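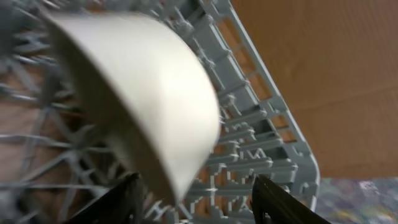
A white bowl, close up.

How to Keep a Worry Box Without Making It a Second Job

I have bought up to 20 journals in my life, and I've written in the first page of most of them. The worry box is what I do now. It takes 10 minutes an evening and requires no fountain pen.

What you need

A stack of scrap paper, something to write with, and a container. Old envelopes are fine for the paper. Gianni Amato, who taught the evening class in Whitelaw where I picked this up, used a shoebox held together with tape and stubbornness.

Step 1: Pick a time

After supper works, before bed doesn't. I tried bedtime for a week and lay there composing sequels.

Step 2: Write one worry per slip

Keep it short. "Dentist." "Mom's roof." "That thing I said in December." If a slip runs to 300 words, it's a letter, and you should probably send it to somebody or tear it up.

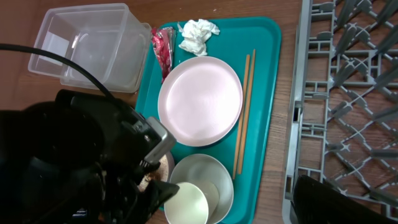 Teal tray, small bowl and clear container on the table.

Step 3: Fold it and drop it in

No rereading. My brain objects to this every time, and I let it object while I wash up.

Step 4: Open the box on Sunday

Read each slip once. Some will have expired, like yogurt. Anything you can fix goes on Monday's list, and the rest goes back in for another week. 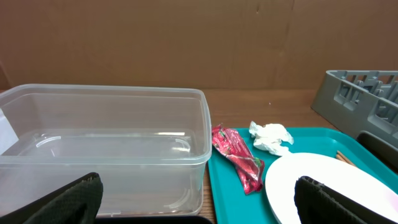

If you miss a few days

Start again with one slip. Don't try to catch up on the worries you skipped. They'll be back if they need you.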